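Wanted: 20 Retired People to Keep a Diary With Me in November

I'm looking for people who have quit working, mostly or all the way, and who would be willing to write down what they do all day for one month. No experience needed, no pay either (sorry!), but I've done this before and had a wonderful time, and I think you might too.

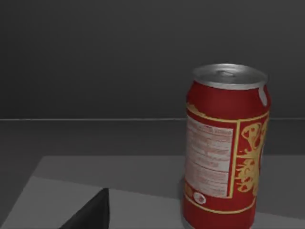
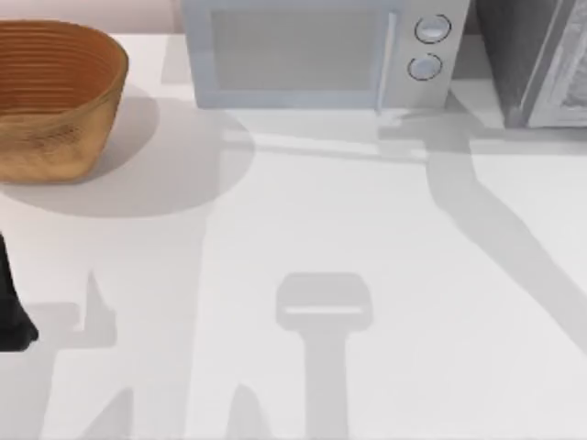
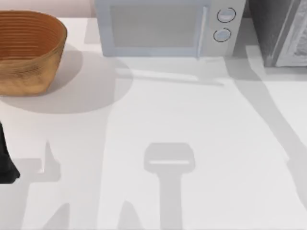
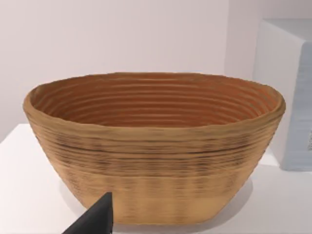

By Morag Buchanan
8/19/22

So, the details. Some of you know I've been running this little site, Melora, since I left the school district, and that last year I put out a call for diary keepers without much of a plan. I figured I'd get my sister-in-law and maybe one person who had the wrong website. I got 17! They wrote all month, and I read every word at my dining table with my feet on the other chair, and by the end I felt like I had 17 new neighbors.

This year I'd like 20. That's as many as I can read properly and still get dinner made.

What got me started was my great-aunt Elspeth Rutherford's diary from 1926. It isn't a fancy diary. She writes down the price of eggs, who stopped by, how far she walked and whether her knee bothered her, and one week she's furious at somebody over a borrowed ladder and never says who. I've read it more times than any novel I own. I kept wishing she had twenty friends who had kept one too, all in the same month, so I could see what the woman down the road was doing on the day of the ladder.

What I'm asking you to do

Write something every day in November. Twenty minutes is plenty. If you've got a lot to say, go longer, and if the day was a dud, write "dud" and tell me what you had for lunch. I would like to hear about the ordinary stuff: what time you got up now that no one's making you, who you talked to, what you put off, what you spent, what you watched, whether you took a nap and if you enjoyed it or felt guilty. Last year one person wrote for nine days straight about trying to cancel a magazine subscription and I was on the edge of my seat.

You can type it or write it by hand. Typed entries come to me by email once a week. If you write by hand, mail me the pages at the end of the month and I'll type them up and send your originals back. My handwriting reading skills are very good after all those years of teaching sixth grade, so don't be shy.

You don't need to be a good speller. You don't need an interesting life! I had a retired pilot write in last year to ask if he was interesting enough, which made me laugh, and then he turned in a beautiful month that was nearly all about raking.

Who can join

Anybody who considers themselves retired. If you still do a few hours of bookkeeping or drive a school bus route in the mornings, that's fine with me. If you retired last week, great. If you retired early, or got pushed out, or you're home taking care of a spouse and nobody ever gave you a cake for it, I would especially like to hear from you. Last year's bunch leaned pretty heavily toward couples with a house and a yard, and I'd love more people who live alone, rent, live with their kids, or live someplace I've never heard of.

I'd also like a few more men, if you can talk one into it.

What happens to the diaries

I pick parts from each one and put them up on the site over the winter, a day at a time, so readers can see what everybody was up to on the same date. You choose your own pen name. I send you your part before it goes up, and anything you want taken out comes out, no questions and no hard feelings. Please do change the names of family members, particularly if you're mad at them. I learned that one the hard way with a Thanksgiving entry.

The full diaries stay in a file box in my hall closet. I don't sell anything, there aren't any ads here, and I won't put you on a mailing list. Everybody who finishes gets a spiral-bound copy of the whole collection in the spring. Spyros Krasniqi at Imrie Printing does those for me and he does a really nice job (the cover last year was a gorgeous dark green).

I also need one helper

This part is a separate thing, and it does pay a little. I need someone to help me type up the handwritten pages in December and January, from home, on your own schedule, a few hours a week. I pay by the page and we can settle the rate over the phone. You'd need a computer, decent eyes, and the ability to keep your mouth shut about what you read. You have to type what the person wrote, too, odd commas and all. My cousin Beathag Rutherford did it last year and fixed everybody's grammar, bless her, and I had to go back and un-fix it.

If you want to do both, diary and typing, that's okay, but you can't type your own. I want a fresh pair of eyes on it.

How to sign up

Send me an email or a note through the contact page with your first name, what part of the country you're in, what you used to do for a living, and a few lines about yesterday. Just plain old yesterday. It doesn't have to be good, it only helps me get a mix of people so I don't end up with a whole group of accountants (I love accountants). If you're asking about the typing job, put "typing" in the subject line and tell me when's a good time to call.

I'll write back to everybody, though I'm slow. Give me two weeks before you decide I'm ignoring you. If I end up with more people than I have room for, I'll keep your name and you'll get first pick next year. A few people always drop out too, and I had two folks join late last time and they did fine.

And if you did it last year, yes, you can do it again! Tove Ingvarsson has already signed up and tells me she's bought a new pen. I do want to hold at least half the spots for new people, so let me know soon.

One more thing, for anyone who's worried about falling behind. You will probably miss a day. Just skip it and pick up with the next one. Please don't go back and make one up, I can always tell, the weather's wrong.

Write to me with any questions at all. I'm usually at the computer after breakfast.

Morag

Recent on Melora
My first year without an alarm clock
Diary days: the retired pilot and his rake
Why I quit the walking club (and went back)
Cleaning out the desk at Bekholm
What I spent last month, all of it

Contact Morag | © 2022 Melora | Back to top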